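The black ceiling was the argument. Everything else in the room at Plarkulholm is white – walls, table, plate – and then you look up and it's black, flat black, with rectangles of light set in it. People either love it or ask when it's getting finished.

Renu Vashisht loves it. She runs the small design office at Tomar that did the room, and she got tired of defending it sometime in October.

"Black goes away," she says. "You stop seeing it after a minute. You see the table."

So, the table. Big plain off-white thing, matte, no pattern at all. Tarun Kushwaha wanted a wood grain. Lost. Wanted a colored edge. Lost that too. He shows me 104 paint and surface chips in a shoebox, 86 of them some kind of white, and lays them out in the hallway one by one like a man dealing cards. I could tell maybe four apart. He can tell all of them and gets a little hurt when you can't.

Matte was the thing they did agree on. Gloss under bright lights is miserable, you get a hard white bar wherever you sit. Matte you get a soft smudge of shade and that's it. Food looks better on it. Paper looks better on it. Coffee rings do not, Pushpa Dixit would like that on the record, she is the one with the cloth.

The walls are smooth panels, seams so faint you have to go looking. Abhishek Mishra fitted them in 2 visits and says the second was all corners. He won't talk about the corners.

What I liked best was the smallest choice. Plates. Renu tried plain white ones first and they vanished, people put there cups down half on the rim. The ones she kept have a thin dark line round the edge. Cheap, from Grekent, a box of 124 because that's how they sell them. Now a plate looks like a plate. Put one piece of fruit on it and the whole table has somewhere to look.

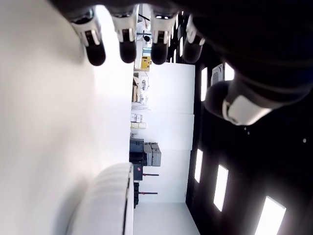
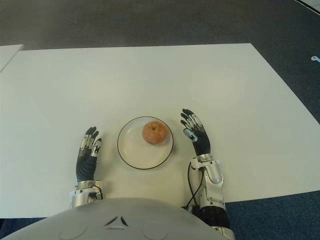 ## Trying it at home

Start with the ceiling, if you're brave. One coat looks awful, keep going. Keep the walls plain and the lights simple – rectangles, no dangling anything.

Then get the table surface as dull as you can stand. Ask for a sample and put it under your own lamp at night, not in teh shop. Tarun says leave it a week. I'd say two days.

Plates last. Dark rim, pale middle. Apples are optional but Pushpa buys the streaky ones.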